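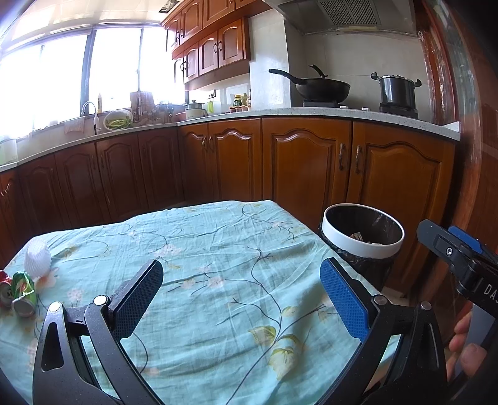
Two hand-held grippers over a kitchen table, with crushed cans and a foam fruit sleeve at left and a trash can beyond.

Trunach is an open-source software package for turning recordings made with hand-held grippers into control policies for robot arms. It handles time alignment, tracking, trajectory cleanup and export, and it is best known among its users for the length of its error messages. The name has no agreed meaning. The original author, Todor Grgić, has given three explanations and stands by all of them.

History

Grgić began the code at Kekevon, a small automation firm, as a script for lining up two video streams whose clocks disagreed. The script was meant to last a week. Nneka Yusuf rewrote it as a library the following year, and the first public release, dated September 19, 2018, contained 2,962 lines of code and one page of documentation, most of it the license. Kieran Scanlon added support for two-handed recordings, which until then had been handled by running the program twice and hoping.

Operation

A recording session supplies video from each gripper along with motion sensor readings. Trunach first estimates the path of each gripper through the room. It then estimates how far the jaws are open in every video frame, using the finger pads as visual landmarks. Pads of different colors are easier to tell apart, although the software will accept matching ones and complain in the log.

The two paths are placed in a shared coordinate system. This step, called "marriage" in the source code, fails more often than any other. Patterned tablecloths are helpful here, as they give the tracker plenty to hold on to. Plain white tables are not, and glossy ones have been known to put the left gripper under the floor.

Planning and control

Exported paths are checked against the reach and speed limits of the target arm. People move their wrists in ways that most arms cannot, so the planner, Susen, slows down or discards the worst stretches. By default it rejects any recording with a gap in tracking longer than 175 milliseconds. Cleared paths are cut into short segments and used to train a policy that predicts the next moves from the current camera view.

Tidying tasks are a common test. Crushed cans are popular for this purpose — no two are bent alike, and the supply is never a problem.

Reception

Higinio Orozco, reviewing the package for the newsletter Balogun, praised the tracker and called the settings file "a novel with 40 main characters." Cyrill Camenzind later published a shorter settings file, which most users now copy without reading. A warning that appears when a recording exceeds 1,000 segments has been marked "temporary" in every release.

See also

Imitation learning
Motion planning
Visual odometry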